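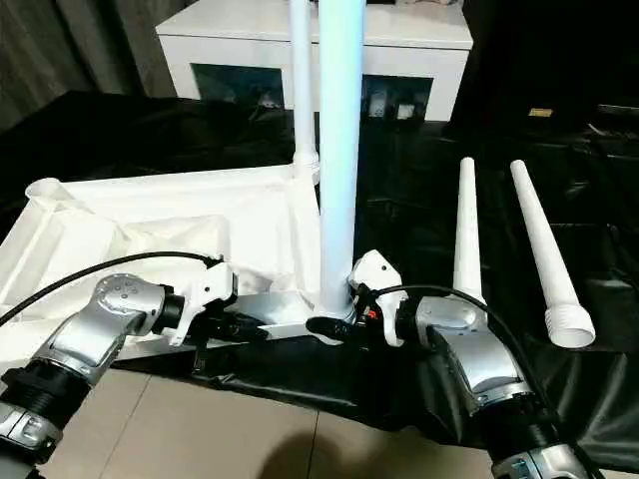
According to Verkitz, who replied first on the community board last month, an open day at an automation centre is no different from a trade show and a group should simply turn up. Our association would be grateful for more considered guidance before it commits its members to the trip.

The association has been invited to attend the January open day at the Trevum automation centre. The invitation refers to a two-arm assembly demonstration in the main hall, in which white tubular poles are fitted to a frame, and to a shorter talk on packaging lines. We expect to bring 14 people, two of whom use wheelchairs. Most have no technical background. We should like to know the following: whether groups must register in advance, how close visitors may stand to the arms, whether questions may be put to the operators during the work, and whether photography is permitted. The centre's own page is silent on the last point and the telephone line has gone to a recording since Monday.

Posted by Mösli

Plakik
Groups of more than ten are required to register. The form is on the centre's visitor page under "Organisations", and one form covers the whole party. Please list the wheelchair users on it, as the front row at the main demonstration is set aside on request and is otherwise filled on a first-come basis. The side entrance is level. The main entrance has 2 steps and a ramp that is steeper than it ought to be.

Visitors stand behind a floor line. At the session I attended, the line was far enough back that the fingertips of the grippers were difficult to follow, and members who wished to see how a pole met its socket relied on the screen at the side of the hall. I would recommend that your party stand at the screen end.

Questions are taken between runs. The operators do not speak while the arms are under way, and the host will ask visitors to hold their remarks. The programme allows for this, although the question period at my session was shortened to make room for the packaging talk. If your members have particular matters to raise, it would be advisable to send them with the form.

Members should be told beforehand that the assembly is slow. Several in our group had expected factory speed and were restless by the second run. The host explained that the two arms must approach the same part from either side without touching one another, and that the pace is set accordingly.

Verkitz
I stand by what I wrote on the board. We went with six and walked straight in. I did not see a form.
Parking is the real difficulty. The lot has 203 spaces and it was full by 10 a.m. Take the 967 bus, it stops at the gate.

Trevum Visitor Services
Thank you for your enquiry. The centre confirms that registration is required for parties of more than ten and is recommended for smaller parties. Still photography is permitted from behind the floor line, without flash. Tripods are not permitted in the main hall. Video recording requires written permission, which may be requested on the same form.

We apologise for the condition of the telephone line. Written enquiries are being answered in the order received.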